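Boletim do Mercado Imobiliário Comercial
Segunda-feira, 22 de maio de 2023

Antigo armazém da Clundus volta a ser posto para arrendamento

O edifício que a Clundus ocupou na zona baixa de Bistham está de novo disponível, desta vez dividido em dois lotes. A comercialização ficou entregue à Petel, que já tinha tratado da venda do terreno contíguo. A área coberta total é de 2302 metros quadrados, com acesso direto à estrada do cais e um logradouro nas traseiras com espaço para manobra de pesados.
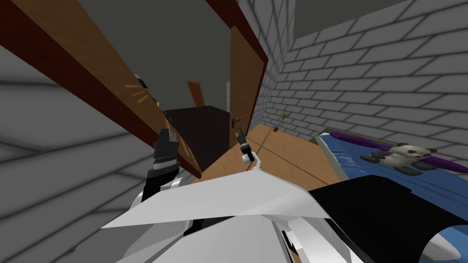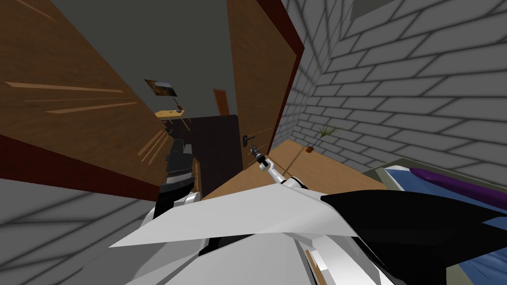 Portas e paredes de tijolo cinzento.

Myfanwy Gronow escreveu-nos assim que soube da divisão em lotes e considera que a solução chega tarde. No entender dela, o armazém devia ter sido repartido logo que a Clundus saiu, porque as empresas que procuram espaço em Bistham são pequenas e não têm como pagar a renda de um edifício inteiro. Lembra ainda que a entrada de serviço do lado do rio fica intransitável quando chove muito e pede que o contrato diga claramente quem paga a limpeza das valetas.

A questão das valetas não consta da ficha distribuída pela Petel. Perguntámos e a resposta foi que a manutenção do caminho será repartida entre os arrendatários, na proporção da área ocupada. A redação definitiva da cláusula ainda não está fechada.

O lote A fica do lado da estrada e inclui a antiga zona de atendimento ao público, dois gabinetes e instalações sanitárias. Está licenciado para comércio e armazenagem. Quem quiser instalar restauração terá de pedir alteração de uso, processo que na câmara local tem demorado vários meses. A extração de fumos da antiga cantina foi retirada e não será reposta pelo proprietário.

O lote B corresponde à nave principal, com portão de carga e pé-direito de 7 metros. Não tem gabinetes próprios. O proprietário aceita que o arrendatário construa divisórias ligeiras, desde que as retire no fim do contrato. A potência elétrica contratada mantém-se a que servia a Clundus, suficiente para oficina, mas insuficiente para frio industrial sem reforço do ramal.

Os dois lotes podem ser arrendados em conjunto. Nesse caso, o proprietário dispensa a construção da parede divisória e desconta o respetivo custo nas primeiras rendas. Os valores não são divulgados publicamente e devem ser pedidos à Petel. O prazo mínimo é de cinco anos, com caução equivalente a três rendas. Não se aceitam propostas de subarrendamento.

Ao que apurámos, a Bolger, que tem oficina de reparação de embarcações do outro lado do cais, mostrou interesse no lote B para guardar barcos durante o inverno. A empresa confirma que visitou o espaço, mas diz que ainda não apresentou proposta. A distância à rampa pública pesa a favor; a largura do portão, que obriga a desmontar os mastros e a entrar de marcha-atrás, pesa contra.

O seguro do edifício é da responsabilidade do proprietário e o do recheio fica a cargo de cada arrendatário. Por se tratar de zona ribeirinha, convém confirmar com a seguradora a cobertura de inundações antes de assinar. A última cheia com água dentro da nave foi anterior à subida do muro do cais, e desde então não há registo de participações.

As visitas fazem-se por marcação, com Seren Parry, no escritório da Petel em Bistham. É necessário calçado fechado para entrar na nave. As propostas devem ser entregues por escrito, com indicação do lote pretendido, da atividade e da data de início. Os lotes ficam livres para ocupação a partir de julho, e a Petel só analisa propostas acompanhadas das contas do último exercício.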